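How to Descale a Kettle (and Keep It That Way)

If you live anywhere with hard water, you already know the look: chalky patches on the bottom, a crust around the heating plate, little white flakes floating in your tea. I grew up with soft water and had never seen it before I moved to Oravec. Within a month my kettle looked like the inside of a cave!

Good news, though. Descaling is one of the most satisfying jobs in the whole kitchen. It costs almost nothing, it needs very little elbow grease, and you get to watch the stuff fizz away in front of you. I love it. My sister-in-law thinks I'm odd.

What the white stuff is

Limescale is mostly calcium carbonate. Hard water carries dissolved minerals, and when you boil it, some of them come out of the water and stick to whatever is closest. In a kettle that means the floor and the walls up to the fill line. It isn't dangerous to drink, but it makes the kettle slower and noisier, and it leaves a film on black tea that I can't stand.

Scale dissolves in mild acid, and you probably have one in the cupboard right now.

What you'll need

Plain white vinegar, or citric acid powder (look in the canning aisle)
Water
A soft bottle brush or an old cloth
An hour when you don't want tea

Check your kettle's manual before you start. Some makers ask you to skip vinegar, and a few want their own descaler used.

The vinegar method

1. Empty the kettle and let it cool.

2. Mix equal parts white vinegar and water, enough to cover the scale. Don't go over the max line.

3. Bring it just to a boil, then switch it off. Open a window first. I mean it, the smell is something!

4. Unplug it and leave it for 50 minutes. Go do something else. You'll want to peek, and that's fine, just keep your face back from the steam.

5. Pour it out. Most of the scale should leave with it. Wipe any loose bits with the cloth, and never use steel wool, which scratches the inside and gives new scale a place to grab.

6. Rinse well, fill with fresh water, boil, and dump. Do that twice, or three times if you can still smell vinegar.

The citric acid method

This is my favorite now. Mererid Rowlands put me on to it after I complained about the vinegar smell in the comments here, and I haven't gone back. Half fill the kettle with water, boil it, unplug it, and let it stand for a few minutes. Then add two tablespoons of citric acid slowly, a little at a time, because it foams up fast when there's a lot of scale to eat. Leave it for 20 minutes, pour it out, and rinse the same way as above. No smell at all!

Really thick scale may need a second round. Gwawr James wrote in to say hers took three, on a kettle that had sat in a vacation cabin for years, and it came up beautifully.

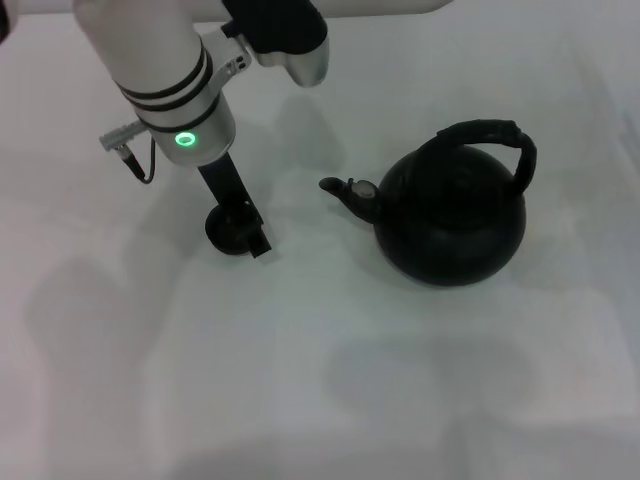

Don't forget the spout filter, if yours has one. It's usually a bit of mesh that lifts or slides out, and it catches all the flakes that would otherwise end up in your cup. Soak it in a small glass of the same mix while the kettle is busy, then go over it with an old toothbrush under the tap. The lid could use a wipe too.

For the outside, a damp cloth and a drop of dish soap is plenty. Keep water well away from the base and the plug, and never put an electric kettle in the sink.

How often should you do it?

With hard water, once a month keeps it easy. With softer water, every three months or so is fine. I do mine when I change the water filter, so I only have one thing to remember.

A few habits help in between:

Boil only what you need.
Empty the kettle at night instead of leaving water sitting in it.
Use filtered water if you have it.

Save the leftover vinegar mix, by the way! Poured over a crusty showerhead in a plastic bag, it still has plenty of work left in it. I'll get to showerheads in October, along with the coffee maker question Bleddyn Lougher sent me.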